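Desk gallery, July: the back room at Fevthorpe

Quick one, writing this between two other jobs so forgive the spelling. People keep asking how the desks are set up since we moved over from Brikbridge, and what we do about the mess. So a gallery of sorts. Notes first, desk in the middle, more notes. Captions short. Well, shortish.

Getting in

Up the stairs, second door, push hard. The door sticks in July and then doesn't stick at all from the autumn on. Coats on the hooks, bikes downstairs please. The corridor is for walking through.

Nine desks when we moved in and still nine now. Julián Echevarría measured the lot on the first morning and drew a plan on the back of a delivery note, which is stil the only plan we have. It is taped inside the stationery cupboard. Don't take it home.

The desks

All pale wood tops. The name on the invoice was Skalten, the price was 139 each, and they came flat in boxes that took up the whole landing. One leg short in the last box. Sent for, came, fitted. Fine since.

Dark mats on top. I was against the mats and have changed my mind. They slide a bit if you lean on them but they save the wood, and you can pick one up and shake it out of the window (look down first, there's a bench).

Light

Lamps at the back corner, always. Left or right, your choice, but the back. At Brikbridge everyone had them at the front and we lost two to elbows. Cable runs along the back edge. If yours hangs down the front, move it.

The overhead lights are hopeless after four in winter. Hence lamps. Want a warmer bulb? There's a box of them under the sink, help yourself.

Bowls, bags, crumbs

Right, the messy bit. The big bowl is communal and it goes out on whichever desk is busiest. Then the bowl stays there, and so do the bits. Reddish crumbs on the mat, more on the wood, a thin red bit near the front. Tissue box at the back with its wooden lid, tissue already up. Lamp where it should be, well done. 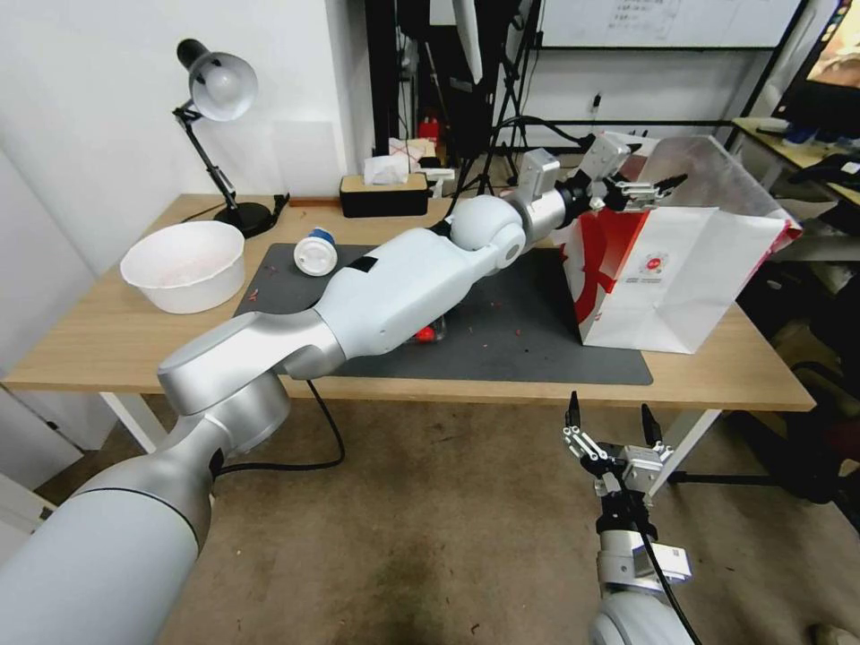 Clearing a desk, the short way

Order I do it in, takes me as long as the kettle:

Open the bag first and stand it on the mat. Paper ones with a flat bottom are best, the thin plastic kind fall over and then you've got two messes. We keep a stack of used paper bags behind the door, from shops mostly, any size.

Tubs next. Cap on, stand it up, then check whether it wants keeping or chucking. A tub on its side with the cap on is fine for five minutes, not overnight.

Bowl to the sink. Rinse straight away if there's red in it, it marks the white plastic and then everyone thinks it's dirty when it isn't. Warm water and a drop of the green stuff. Not the scourer!! The scourer is how the last bowl got its scratches.

Crumbs last. Brush from the back towards you, bag or hand at the edge. Then the mat gets lifted and done underneath, there is always more under there than on top. Damp cloth on the wood, dry cloth after. Don't leave the wood wet, it comes up in little ridges.

Where things live

Brush and pan: hook by the sink. Cloths: blue for desks, the others for the floor, please please don't mix.

Spare tissues: bottom shelf, 18 to a pack. The boxes with lids get refilled, so lift the lid, drop new ones in, don't throw the box out. Someone did, once. It was fished out.

Spare bowls: there's one more, top of the cupboard, chipped. For emergencies and birthdays.

Food, since it always comes up

Snacks come from Cifuentes on the corner. We put in a bit each and whoever is passing gets them. Last shop came to more than 300 grams of the spicy ones and they'd gone by three o'clock. Paprika gets everywhere. I'm not banning it, I eat more of it than anyone. Just brush up.

Nothing hot at the desks. Soup in the kitchen. Toast in the kitchen. Julián says toast is not hot after two minutes and I say take it up with the mats.

Drinks with lids are fine. Drinks without lids go on the windowsill, and the windowsill is wide enough, I've tried it with three mugs and a plant.

Things still to sort

The paper recycling fills up too fast. Bigger box on order.

One lamp flickers, the one by the radiator. Tried a new bulb, same. Probably the switch. Unplug it if it annoys you.

Cable clips for the back edges. Had a bag of them at Brikbridge and it hasn't turned up in any of the boxes, if you find it shout.

Mat on the end desk curls at one corner. Heavy books on it overnight helps, for a day or so.

Labels on the cupboard doors. Half done. The half I did are wrong becuase I then moved everything.

If you want a desk set up like these and have one at home doing nothing, the measurments are on Julián's plan. Copy it down, leave the plan where it is. I'm in most mornings until twelve.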